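Print this page | E-mail to a friend

Kadura floral tablecloth

Table covering in a pale floral print, supplied by Rodik. Sold by the piece, hemmed on all four sides. Suits craft, dressing and play tables. Item 71.
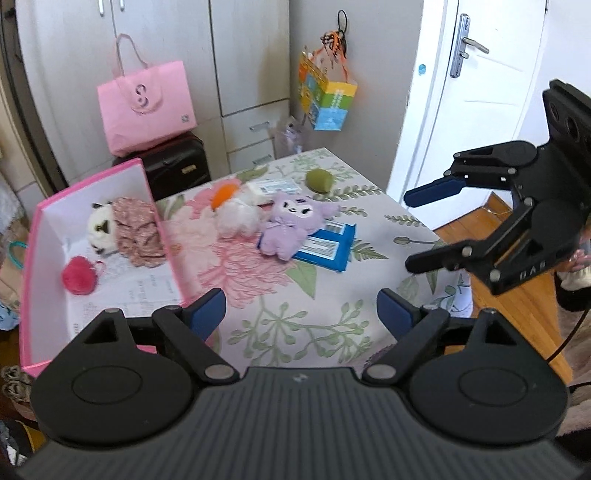

Kadura cloth in use, with pink-edged box and plush toys.

The design combines large pink many-petaled flowers with green sprigs and fern fronds. Motifs are widely spaced and run in different directions, so the cloth may be laid either way round.

Fabric: woven cotton, light coating on the upper face
Pack: 4 cloths, folded
Carton: 300 cloths
Wash: 40 degrees, no bleach, do not tumble dry

Powder and dry make-up should be brushed off before washing. Liquid foundation is best blotted at once with a damp cloth. Iron on the reverse only, at low heat.

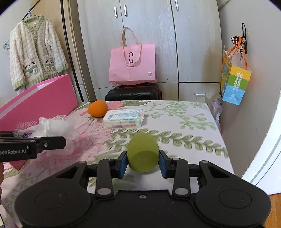 Can the cloth be cut to fit a smaller table?
It can be cut with ordinary scissors, but the cut edge must be hemmed again before the first wash.

Trade orders: Nurhan Bilgin, Trenditthorpe depot.

Print this page | E-mail to a friend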